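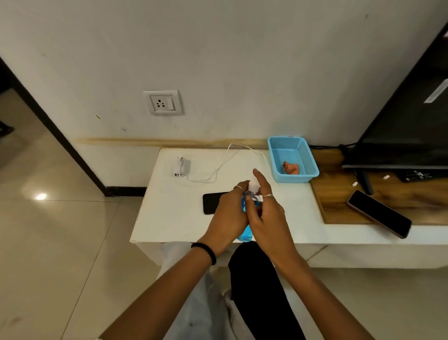
When Ovidiu Mocanu started Stament, his plan was to rent cargo bikes to bakeries and leave it at that. Nine months in, a florist asked if he could keep her bikes running as well as lend them, and the repair side has grown faster than the rentals ever since. He told me this over a very long coffee at the Preda depot on 4th May, with the doors open and a chain being cut somewhere behind us. I had asked him what a small business ought to keep on hand for its bikes, expecting a list of tools, and he began with cleaning. "A little pump bottle, the clear kind you press with one finger, with something blue in it or whatever color you like, and a charger with enough ports for everybody's phone," he said. "You'd be amazed how far that gets you — riders look after a bike they don't mind touching."

Stament now looks after 25 bikes for 7 businesses, most of them within a short ride of the depot. The newest customer is Eturano, a pharmacy that used to send its deliveries out by van and still does when the hill road is icy.

Emanuel Vasiliu joined as head mechanic last September, after years of fixing racing bikes at Rarnus, and he is cheerful about the change. "Racers tell you about every click," he said. "Delivery people ride in on bare metal where the brake pads used to be and say it feels a bit slow." He would like every customer to book a check every six weeks, and so far he has talked most of them into eight.

I asked about batteries, as everyone does, and Mocanu sighed and poured us both more coffee. Cold mornings are hard on them, he said, and so is leaving them flat over a holiday. He charges customers 20 a month per bike for battery care, and he thinks he has set it too low, but he promised the bakeries he wouldn't touch the price this year and he means to keep to that.

Vasiliu, meanwhile, had gone back to his chain. The bike was due out again at two.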